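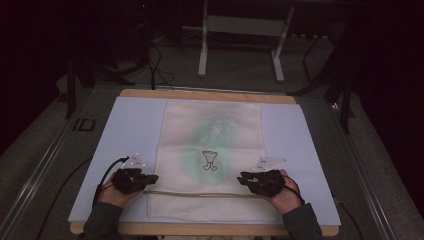 Wurkora is a textile handling laboratory in Wunbridge, founded by Peiyu Duan and Lihua Cai to teach machines the ordinary handling of cloth. Our operators fold, smooth, close and sort household fabrics, and the motion of their hands is recorded for use in robot training. Work at the table is done palms down with a tracking device on each hand, a marker plate standing up from each device and a cable running back past each wrist. The towel, with its soft weave and its fold or hem, remains the first article every new operator learns. Our clients receive the recordings together with a full account of any fault that occurred while they were being made.

Our Record on Faults

We publish our faults on this page as a matter of policy. The most serious to date took place in August, during a series on zippered mesh goods prepared for our client Zimley. The hand-held grippers used in that series close on the zipper slider between two flat fingers, each lined with a pad strip. Over several shifts the pads wore down and the grip began to slip. The recorded finger position continued to read as closed, and the software accepted each attempt as a completed pull.

The fault was found by Hongjun Du, who compared the recordings with the finished goods and saw that a number of zippers had stopped short. Of the 600 recordings in the series, 200 were withdrawn. In one instance an operator, attempting to correct a slip by hand, was pinched between the linkage arms. The injury was minor and was treated on site. It was reported to the client on the same day as the data fault.

Our review found that the pads had no stated service life. Operators had noticed the fraying and had no form on which to report it. Responsibility for both omissions rested with management.

Wear of this kind is visible well before the grip fails. Torn fibers along the inner edges of the fingers, hanging into the gap, are now sufficient grounds for any operator to stop work and request new pads.

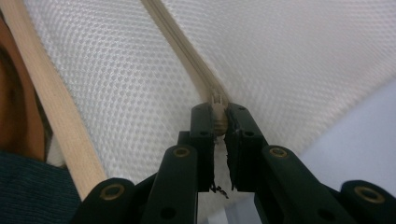 What We Changed

Pads are inspected after every 100 closures and replaced at 300, regardless of appearance. A recording is accepted only after the article itself has been checked. Fingers are kept clear of the linkage whenever a gripper is in use, and a slipped pull is abandoned and started again.

Cables are inspected at the start of each shift under the same procedure. Damaged parts are tagged and sent to our repair bench at Shen.

Our People

Peiyu Duan, Director
Lihua Cai, Head of Recording
Hongjun Du, Data Quality
Shuk-fan Chiu, Operator Training
Ronja Åberg, Equipment and Safety

Fault reports from clients and partner laboratories should be addressed to Ronja Åberg at the Wunbridge office.

Page last reviewed Feb 16, 2022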